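## Comparison of Two Gripper Controllers in Simulation

Idance Project, Interim Report, September

### 1. Purpose

The project compared two controllers, Hutira and Lostport, driving the same simulated parallel-jaw gripper. The question was which one closes on a part more reliably when the surface behind it is visually busy.

### 2. Method

Each controller was given 159 trials. A trial ended at a stable grasp or after 2000 simulation steps -- whichever came first. Surface textures were changed between trials, and the wrist view was saved at the start of each one. Failed trials were not repeated.

### 3. Results

Hutira failed in 22 trials and Lostport in 26. Most failures in both sets occurred on the dark, high-contrast textures, where the depth estimate drifted during approach. The wrist view with the red-veined texture shows the jaws open and empty.
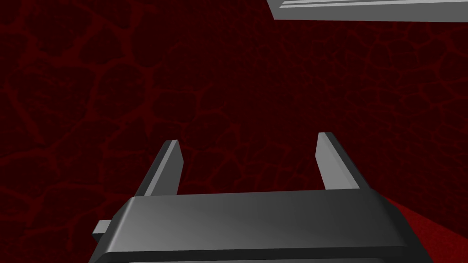 ### 4. Remaining Work

The difference between the controllers is too small to support a recommendation. The trials will be run again with plain surfaces and a fixed light position.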